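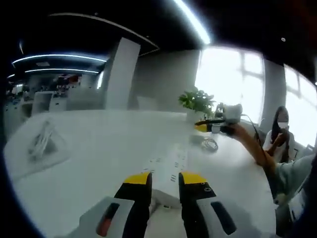 The Andlow hand unit is a two-finger gripper you hold and work yourself to show a robot a task. You squeeze, move and release, and the unit records the motion along with a view past the fingers. Units can be used singly or in pairs. The fingers are black and yellow on both units here, over a table with a long white power strip down the middle and a cable coiled in a clear plastic tray. Cables and plugs are a common first job for new customers – they bend and snag, and a person handles them far faster by hand than with a joystick.

What you get
Two hand units, left and right
One set of spare fingertips
Charging dock and carry case
Plendent recording software, one seat

Specifications
Weight per unit: 436 g
Finger opening: 0 to 47 mm
Recording time per charge: 5 hours
Storage: 20 hours of demonstrations

Recordings load straight into Plendent, where you can trim them, throw out bad takes and tag the start and end of each grasp. The Porgate wrist adapter puts the same fingers on the robot arm, so the grip you showed is the grip it repeats. Order the adapter separately and tell us which arm you have.

Fingertips wear. Replace them when the yellow surface starts to look shiny, and run the opening check in Plendent before you record again.

Sold and serviced by Dlamini. Orders placed before noon leave the same day. The next batch of left units is due in September – right units are in stock.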